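The Basket Case

Can a brown basket and a weekend of sorting really fix a living room? Our writer has her doubts.

26 Aug 2020

By Vlasta Mujić

There is a particular kind of advice that goes around every few years, and it always ends with somebody buying a basket. You have too much stuff, the advice says. Your shelves are crowded and your floor is worse. Go and get a basket, put the stuff in the basket, and breathe out.

I have been hearing it since I moved into my first flat in Undoneck, and I have bought the baskets. At the last proper tally, which I took for this article and will not be taking again, I had 36 of them. Some were full. A fair few had other baskets inside.

So when Plaria, a home-organizing outfit with a very calm website, offered to walk me through its soft storage method, I said yes in the way you say yes to a second opinion from the same doctor. The method costs $200 for the starter course. It comes with a workbook of 516 pages, which struck me as a lot of paper to bring into a house that is supposed to have too many things in it.

The idea is simple enough. Hard things go on shelves. Soft things go in baskets. You are meant to begin with whatever is soft and doesn't fold, on the theory that folding is what wears people down. At our place there is plenty to choose from, and most of it is some shade of orange.

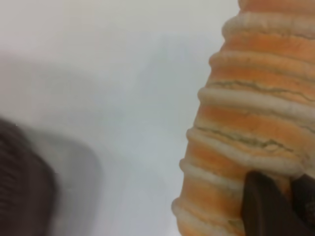
Orange and cream, ridged all the way up, and in no hurry to be stored.

The workbook has a whole chapter on pieces like that one. It calls them "comfort volume", and tells you to hold each for a moment and decide whether it has a job. I'm not convinced by the job test. My kettle has a job and I dislike it. Plenty of things in my living room have never done a stroke of work and I would be sorry to see them go.

There's also the matter of shape. Storage advice is written for squares. Towels, books, board games, the sort of sweater that agrees to lie flat. Bring it something round and bulky and the advice gets vague very fast. Plaria suggests "nesting", and as far as I can make out that means pushing harder.

I put this to a woman at Trajkovski, the furniture store out past the arena, where I went to look at what people are buying. She told me baskets outsell every other kind of storage on her floor, and that dark ones go quickest because they hide marks. Did people come back happier, I asked. She said they came back for another basket.

Petier, which makes closed cabinets and therefore has its own axe to grind, says in its catalogue that an open basket is "a pile with a border". I laughed, then priced one of the cabinets and stopped laughing. For that kind of money I could live with a border.

And I'll give the woven ones this much. They are nicer to look at than plastic. A decent weave has some weight to it, and a rounded corner is kinder to a shin in the dark than anything with a lid.
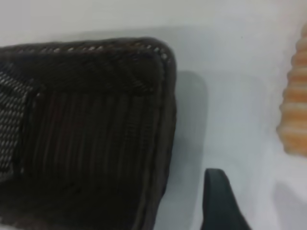

But looking good is a different job from working well, and the course tends to slide from one to the other when you aren't paying attention. The photos in the workbook show baskets with a single folded throw in each. Of course they look restful. A garbage can would look restful with one folded throw in it.

Real baskets fill from the top and get used from the top. Whatever is at the bottom stays there until you move house. I have found a library card down there, and half a puzzle, and a scarf I had accused my sister of borrowing - I owed her a phone call over that.

The course runs up to 4 weeks, depending on how fast you sort. I did it faster than that, mostly by skipping the journal prompts. By the end I had given away a bag of cushion covers, moved the puzzles to a shelf, and got rid of more baskets than I kept. The living room is easier to walk through. I'd call it an improvement, though I suspect the bag of cushion covers did most of it, and I could have managed that part for free.

Plaria tells me there's an advanced course coming in November, covering closets. I asked whether I'd need to buy anything for it. They said they would send me a list.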